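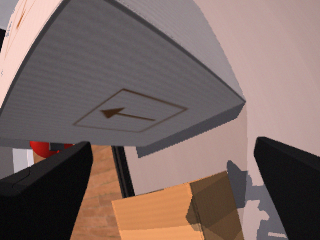
Osvaldo Sanna replied: the alerts stopped again overnight, same as before the reset. Two cars were gone through on Pereyra in the hour after closing and the patrol desk got nothing from our lot. Please reopen this.

Ticket reopened. Status changed from Solved to In Progress.
Assigned to: Remo Marino
Product: Climura lot alert system
Site: Purneneck shopping center, north and east parking lots
Opened: January 2026

Original report
Alerts from the east lot don't reach the patrol desk after the stores close. Daytime alerts are fine. The north lot is fine at all hours. Footage from the east lot is being saved, so the cameras are recording. The desk only finds out about a break-in when the shopper comes back to the car and calls it in.

Remo Marino
Thanks, reopening. I had closed this after the reset because the test alert went through, but that test was run in the afternoon, so it didn't prove much. Can you send the alert log for the east lot for the whole night, and tell me which schedule the lot is on? It's under Site, Zones, Schedule.

Osvaldo Sanna
Log attached. The schedule says Extended Hours. We put everything on that for the holidays and it should still be on. The north lot says the same thing.

Remo Marino
Got the log. It has 122 events for the night. All of them are marked "held," none are marked "failed." Held means the system saw the motion and decided not to send it. So we can leave the network and the desk's receiver out of this for now.

There are two things that hold an alert: the schedule, or the repeat limit. Please open the east lot zone and read me the repeat limit.

Osvaldo Sanna
It says 3,000. No unit next to it. North lot says 10.

Remo Marino
The unit is seconds. With the east lot set that way, one alert goes out and then the zone stays quiet for 50 minutes. Please set it to 10 to match the north lot, save, and restart the zone only. You don't need to restart the whole site.

That explains long gaps. It doesn't explain a full night with nothing sent, so please leave the ticket open.

Osvaldo Sanna
Changed and restarted. Walked the east lot after closing with a flashlight and tried a few car doors on our own vehicles. Desk got nothing. Log says held.

Remo Marino
OK. Then it's the schedule. Extended Hours has an end date, and when it runs out the zone drops back to its default without changing the name on the screen. Go to Schedule, Details and look at the line called Default After End.

Osvaldo Sanna
East lot: Store Hours Only. North lot: Always On.

Remo Marino
That's the cause. Steps:

1. Set Default After End to Always On for the east lot.
2. Clear the end date on Extended Hours, or set it to June if the field won't take a blank.
3. Save and restart the zone.
4. Repeat the walk test after closing, with the desk on the phone.

Osvaldo Sanna
Blank wasn't accepted, so June it is. Did the walk test with the desk on the line. 6 alerts sent, 6 received. The officer on shift also asked if the alerts can show the row number. They only say "East."

Remo Marino
Row numbers need the zone split up, and the Femusach add-on does that. I've opened a separate request for it so it doesn't get lost in here. The screen showing the old schedule name after it ends has been passed to the software team as a bug.

I'd like one more full night before closing this. Please send the log when you have it.

Osvaldo Sanna
Log attached. Nothing held. Desk confirms it got the alerts and sent a car around once, for two people looking into windows. No reports of anything taken. OK to close.

Status changed from In Progress to Solved.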